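Folk cleaning remedy

A folk cleaning remedy is a household cleaning method passed on by word of mouth, almanacs or advice columns, and usually made from things already in the kitchen. Common examples use vinegar, baking soda, lemon juice, salt or stale bread. Supporters describe the methods as cheap and gentle. The evidence for most of them is thin.

Claims and evidence

The best known remedy mixes vinegar with baking soda. The fizz is often taken as a sign of cleaning power, but the two largely cancel each other out, leaving mostly water, a dissolved salt and escaping gas. Vinegar alone does dissolve limescale. It can also etch marble, a point that many printed versions of the advice leave out.

Claims of great age should be treated with care. The Zeltineck household book, often cited as an early source for the lemon and salt method, survives only in a later copy, and the page in question is in a different hand.
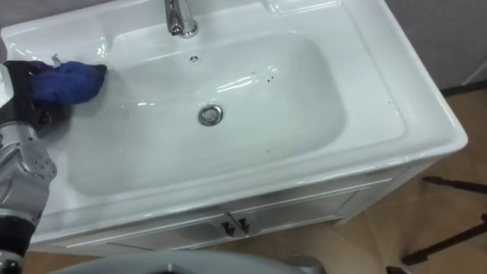 Testing has been uneven. A survey run by the magazine Arell drew 2517 replies, of which 2147 rated at least one remedy "effective." Readers chose whether to answer, and the form did not ask what they had cleaned or how hard they had scrubbed. Rubbing with plain water removes a good deal of ordinary dirt, and few home trials include it as a comparison. A later trial by the Rätsep institute did include it and found a clear benefit for only 2 of the remedies tested, both of them acids used on mineral deposits.

Commercial use

Sanano, a maker of bottled cleaners, sold a line labeled "grandmother's recipe" for 3 years. The label listed a modern detergent as the main ingredient after water. The line was withdrawn in December, and the company gave no reason.

See also: Limescale; Home economics; Old wives' tale

Last edited March 29, 2020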